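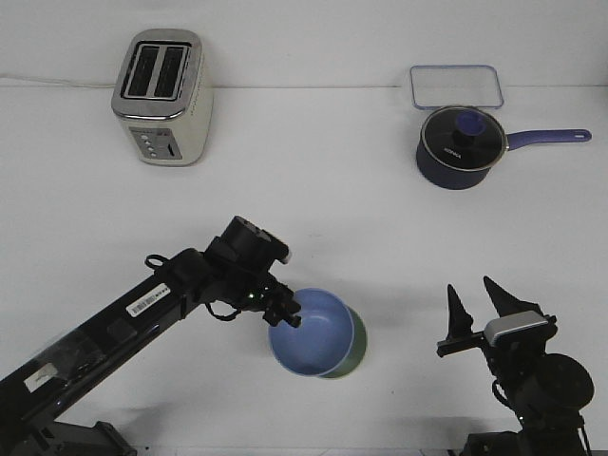 Figure 2. Tabletop cell in its bimanual configuration. The left arm grips a bowl by the rim; the right gripper is open. A toaster and a lidded saucepan stand at the back of the table.

3.2 Cell Layout and Maintenance Procedure

The cell consists of two black arms mounted at the front of a white table and facing the wall, with the shared work area between them. Each arm ends in a two-finger gripper. Large items such as the toaster and saucepan in Figure 2 are kept toward the wall, so that the middle of the table remains free for handling. A fixed camera covers the full work area and serves as the reference view for all checks described in this section.

The installation was moved from the Mitwood laboratory to its present site at Bakilana in December. The table was leveled before the arms were attached, and both bases were tightened in a cross pattern with a torque wrench. The position of each base was then marked on the underside of the table. These marks allow an arm to be removed for repair and returned to the same place, although a full calibration is still required after every removal.

Daily start-up begins with a visual check of the cables at the elbow and wrist. A cable that is pulled tight at any point in the range of motion is freed and routed again before power is applied. The operator then moves both arms to the home position under the Plolel control software, which compares the reported joint angles with stored values. If any joint differs from its stored value by more than the set limit, the arm is held in place and the session does not begin. The gripper fingers are opened and closed fully on an empty grasp, and the finger surfaces are wiped with a dry cloth.

Rim grasps place an uneven load on the fingers. A bowl held at one edge tends to turn about the contact point, and the resulting twist is carried by the finger mounts and the wrist. During the first period of operation at Bakilana we recorded 41 faults in the maintenance log. Loose finger screws were the most frequent entry, followed by cable faults at the elbow. The screws are now set with a removable thread-locking compound and checked every Saturday, when no sessions are scheduled. Fingers are replaced as a pair, even where only one shows wear, so that the closing point stays centered.

Three of the logged faults required an arm to be taken out of service. Two were traced to a damaged connector at the elbow and were repaired on site with parts held in stock. The third was a wrist actuator that lost position under load - a fault that appeared only after long sessions and could not be reproduced on the bench. The actuator was exchanged for a new unit, and the arm was calibrated again using the Tadell target board.

Calibration is carried out one arm at a time. The target board is clamped at the center of the table and the arm visits a fixed series of points on it, while the other arm remains parked. Once both arms have been calibrated, a joint check is made by passing a rigid bar from one gripper to the other. Visible bending or slip at the handover is treated as a failed check, and the procedure is repeated from the start. Wycliffe Owino carried out all calibrations reported in this paper, and the same board was used throughout.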